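Talk notes: One Basket, One Cushion, 12 Minutes
Flillcombe, September 2026

Slide 1. Wait for the coughing to stop. Open with Betby, the playroom where we counted everything on the floor and got to nearly 400 things. Pause for parents to look at their shoes.

Slide 2. The rule. A toy gets a basket or it gets a new family. Mention that the adults broke it first, with chargers.

Slide 3. Size of basket. People buy huge ones — a huge basket is a floor with sides. Keep it small enough for a child to carry to the table and set down on something soft.

Slide 4. Leave this one up and drink some water. Woven basket, pink toy car with a black roof, lots of wicker to spare. Somebody will ask about the cushion. The tag says FOOJO, and that is all I have on the cushion.
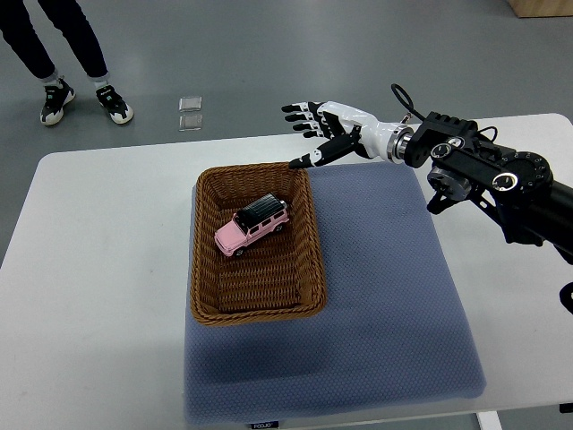

Slide 5. Objections. "Mine has 4 hundred cars." Then yours has a parking problem. Skip the Tirkden story if we're running over, it needs the voices.

Questions, then coffee.

12 shares
2 comments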